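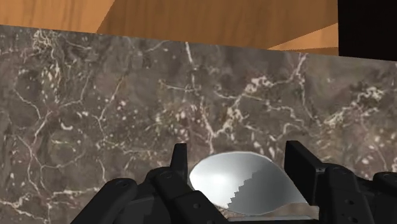

Unit 4: Porosity and Sealers

Porosity is the fraction of a solid's volume taken up by voids, and it is the first property to check when a finish, adhesive or cleaner is specified for a surface. Two numbers are needed. Total porosity counts every void; open porosity counts only those that connect to the outside face. A liquid can enter only the second kind. Dark mottled marble next to an orange wooden surface with a fine streaked grain is a useful pair to keep in mind for this unit: the wood takes up water mainly along the grain through its cell cavities, while the marble, a mass of interlocked calcite crystals, takes up very little and does so slowly along crystal boundaries. Color tells you almost nothing about either rate. The cloudy patches in a brown marble come from impurities in the parent limestone and are not a map of its pores.

## 4.1 Measuring open porosity

The method used in lab is saturation and buoyancy. Dry the sample to constant mass and record this as D. Saturate it under vacuum, weigh it suspended in water (S), then blot the faces with a damp cloth and weigh it in air (W).

- Open porosity = (W − D) / (W − S)
- Bulk density = D × density of water / (W − S)
- Absorption by mass = (W − D) / D

Most errors come from blotting. A dry cloth pulls water from the surface pores and W comes out low. A dripping sample gives the opposite error. Use the same cloth for the whole set and wring it between samples.

**Worked case.** A stone sample has D = 2488 g, W = 2497 g and S = 1577 g. The water taken up is 9 g. The bulk volume is 920 cubic centimeters, taking the density of water as 1 g per cubic centimeter. Open porosity is 9/920, or 0.98 percent. Absorption by mass is 9/2488, or 0.36 percent. Students often report the second figure as porosity. It isn't, and the two differ by a factor equal to the relative bulk density, in this case 2.70.

Wood is not run by this method. It swells as it takes up water, so W − S no longer gives the dry bulk volume. See Yeoman's handout on moisture content for the oven-dry procedure.

## 4.2 Capillary rise

For a round pore of radius r, the height a liquid can reach is

h = 2γ cos θ / (ρ g r)

where γ is surface tension, θ the contact angle, ρ the liquid density and g gravity. Points to carry into the problem set:

1. Halving r doubles the final height but slows the climb, as viscous drag rises faster than suction.
2. When θ is greater than 90 degrees, cos θ is negative and the liquid is held out. Water-repellent treatments work on this term.
3. Early uptake through one face follows the square root of time. Plot mass gain per unit area against √t and take the slope of the straight part as the sorption coefficient.

The bend in the plot marks the wetting front reaching the far face. Points past the bend are left out of the fit.

## 4.3 Sealers

Film-forming sealers close the face with a continuous layer. Penetrating sealers line the pore walls and leave the pores open to vapor. The choice depends on where moisture enters. If it comes from behind, a film traps it and salts crystallize under the layer, which then lifts.

Dense stone gives a penetrating sealer little to hold on to. Apply one thin coat, wait the dwell time on the data sheet and remove the excess before it hardens. Residue on a polished face shows as haze.

No sealer of either kind should be described as protecting marble from acid without test data. Etching is a reaction of the calcite itself:

CaCO₃ + 2H⁺ → Ca²⁺ + H₂O + CO₂

A penetrating sealer may keep a stain out and still allow a dull ring where lemon juice stood. Removing an etch mark means repolishing.

## 4.4 Surface preparation

Grit changes the true area of a face. For the uptake test, finish all faces to 600 grit, rinse, and dry before weighing. Do not compare a polished face with a sawn one in the same table.

## Problems due in April

Problems 1 to 11 in the Salminen problem book, chapter 4. Show units at each step. Problem 7 has a misprint: the contact angle should read 35 degrees. Lab groups using the Clegg balance need to zero it with the hanger submerged. Questions on the √t plots go to Buppha Chantharasri.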